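# What we buy next for the two-arm table 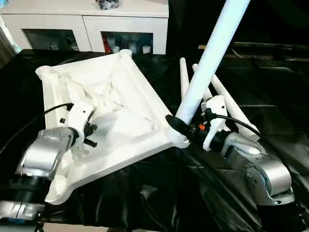
*Last changed: August, in the evening. I corrected the price of the gripper fingers.*

My colleague Ifeoma Ugwu asked me to write down how I made the equipment plan for the stool work, so I do it on my blog, where I can also find it again.

We have 3,209 dollars left until the end of the year. When I started the list I wanted a new camera first. Then I spent an afternoon next to the table with a notebook, and my order changed.

The leg has to enter the corner socket straight, and the collar there is threaded, so a small angle is already a problem. One arm holds the seat by its edge and the other brings the leg. For this I want better fingers, with a softer contact surface. Rosudis offers a set for 900 dollars, and I put two sets in the plan, one for each arm.

Second is a rack for the legs. Now they stand and lean behind the right arm, and I don't like this. Yeison Cuervo thinks we can build the rack ourselves from pipe and foam. I believe him, but I still keep a little money for it.

Third is the table cover. The black plastic makes folds and it shines. I asked Kirnholm for a sample of a matte rubber mat and I am waiting for the answer.

Also I ask for 5 more stools of the same model. The sockets will wear with so much practice, and I would like to have 3 of them never touched, for the final tests. Ifeoma finds this too many. We did not agree yet.

The camera stays on the list, but at the bottom. If the mat removes the reflections, maybe we can wait with it until the next budget.

I still need the shipping cost from Rosudis. Their first offer was without it, and last year I made exactly this mistake with the cables.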